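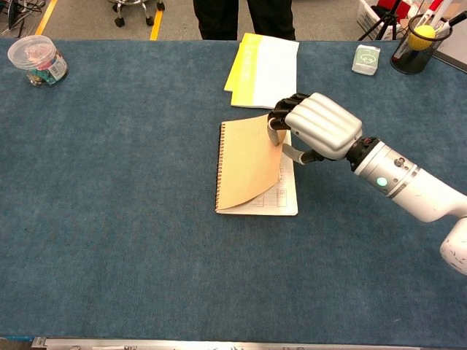 A spiral notebook with a kraft-brown cover, partly raised over a white first page with faint grid lines.

A spiral notebook is a book of blank or printed sheets held together by a coil that passes through a row of holes along one edge. The coil may be metal or plastic. Because the sheets turn freely on the coil, the notebook can lie flat when open, and the cover can be folded all the way around to the back.

Cover

Kraft covers are made from unbleached or brown-dyed paper stock and are often sold blank, so that the owner can write a title or subject on the front. A typical kraft cover is heavier than the pages but still bends easily. Heavier board is used where the notebook has to serve as its own writing surface. Repeated bending wears the cover first at the outer corners and along the punched holes.

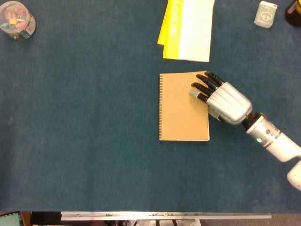 Portrait notebooks with the coil on the left are the usual form for school and office use. Top-bound notebooks — often called steno or reporter's pads — turn upward instead and suit left-handed writers, whose hand would otherwise rest on the coil.

Pages

Pages may be plain, lined, dotted or grid-ruled. Planners and project notebooks add printed boxes for dates or headings. The Saltine line from the stationery maker Vurkavar, designed by Fergal Tully, has 115 sheets in its large size and 33 in its pocket size. The large size was reissued in September with a heavier cover.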